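Descaling the kettle, again

Water in Goltstead is hard. The supplier's April report gives 766 microsiemens for conductivity, and the kettle furs up within a fortnight. I use citric acid: 35 g in a litre of cold water, brought to the boil and left for two hours.
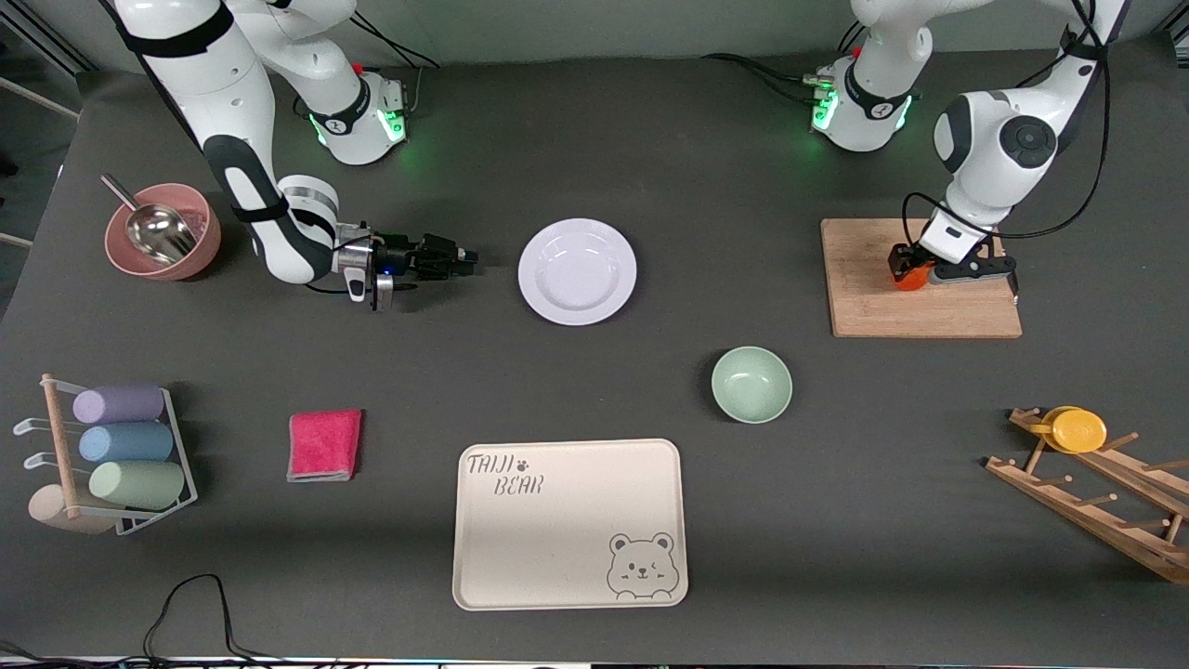 Vinegar works too, but the smell stays in the spout. Thắng Đàm swears by the Lilitz sachets, which cost more per gram than a 100 g tub of plain acid. Rinse twice, boil once with fresh water and throw that away. I refit the mesh filter last.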